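Zirlow – Poste de collecte de démonstrations pour la manipulation de composants électroniques

Équipements / Apprentissage par démonstration
Fiche mise à jour le 18 mai 2022

Le poste Zirlow est destiné aux laboratoires et aux ateliers qui constituent leurs propres jeux d'exemples pour l'entraînement de politiques de manipulation. Il associe un bras téléopéré, une petite caméra embarquée à hauteur de la pince et le logiciel d'enregistrement Gular. L'opérateur conduit la tâche du début à la fin ; les images, les positions articulaires et l'ouverture de la pince sont consignées sur une base de temps commune.

La configuration « composants » porte sur l'insertion et le retrait de pièces tenues sur chant dans un support en plastique : cartes de circuit imprimé, disques durs, modules à verrou. La pince à mors étroit accède aux emplacements rapprochés.
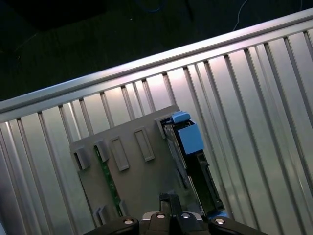
Chaque démonstration fait l'objet d'un contrôle avant son versement au jeu de données. Les essais interrompus sont conservés dans un répertoire distinct, avec le motif d'arrêt saisi par l'opérateur. Le client demeure seul propriétaire des enregistrements.

Le jeu de référence fourni avec le poste comprend 258 démonstrations, dont 29 réservées à l'évaluation. Une extension consacrée aux connecteurs sera proposée en octobre.

Caractéristiques
Capacité recommandée : 270 démonstrations par campagne
Postes pilotés par licence Gular : 2
Commande : téléopération, avec reprise manuelle à tout moment
Export : séquences vidéo et journaux d'états synchronisés

La mise en service et la formation des opérateurs sont assurées par la société Trostine. Toute demande de devis doit préciser la nature des pièces manipulées, leurs dimensions et le type de support employé.

Responsable de la gamme : Shoaib Mughal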